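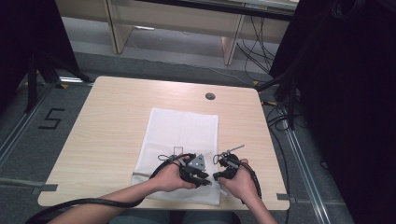

Figure 2.1 A white cloth on a light wood-grain table.

Chapter 2
The First Hundred Days and Other Stories We Tell

Every new leader gets a hundred days. Newspapers count them down, aides draw up lists for them, and historians, who ought to know better, hang whole chapters on them. The number has no basis in law. No constitution mentions it. It stuck to the presidency in the 1930s, and it has been used ever since to grade people who had barely found the light switches.

This chapter looks at what happens when power changes hands suddenly and at how such moments get written up afterward. The two are easy to confuse. A president dies or resigns, a deputy takes the oath, and within a few years there is a standard version: the untested newcomer, the terrible inheritance, the surprising steel. You have probably read it many times. You should ask how much of it could have been written before the events took place.

Start with the word "untested." Most vice presidents who moved up had spent years in elected office. Some had run states. They had won and lost campaigns, traded votes, and made enemies. To call such people ordinary is a choice, and it is usually made by a writer who needs them to grow by the last page. Be just as careful with "overnight." The oath takes a minute, but the staff, the files, the quarrels in the cabinet and the orders already given do not change with it. Much of what a new president "decides" in the early weeks was set in motion by the one before.

None of this means that individuals do not matter. It means the case has to be made each time, with evidence, and the evidence is often thinner than the prose. Memoirs are the worst offenders. People who were in the room remember themselves speaking up, and they remember it better as the years go by. Diaries are an improvement, though plenty of diarists wrote with one eye on a publisher. Minutes and telegrams are dull and mostly safer – but somebody chose what to put in them, too.

We will use the term succession crisis for any unplanned transfer of power that takes place while a major decision is pending. Readers may object that for a modern government some major decision is always pending. The objection is fair, and we return to it in Section 2.4.

What this chapter covers

2.1 How the rules of succession came to be written, and the gaps left in them
2.2 The accidental presidents: what they knew when they took office
2.3 Advisers who stayed, and advisers who were shown the door
2.4 Does a crisis make a leader, or does it make a reputation?

Before you read

Choose a leader you admire and write down 7 things you believe that person did in the first months in office. Beside each one, note where you learned it. Keep the page. You will be asked to return to it at the end of Section 2.4, and you may find that several of your entries trace back to the same book, or to a film.

Key terms: succession, caretaker government, mandate, memoir evidence, hindsight bias

2.1 Writing the Rules

The men who drafted the Constitution gave little space to the death of a president. The clause they produced was short and badly worded. It said that the powers and duties of the office would fall to the vice president, and left it unclear whether "the same" meant the duties or the office itself. The question was not put to the test until 1841. Even then it was settled less by argument than by one man's refusal to open letters addressed to him as "acting" president, or so the usual account has it.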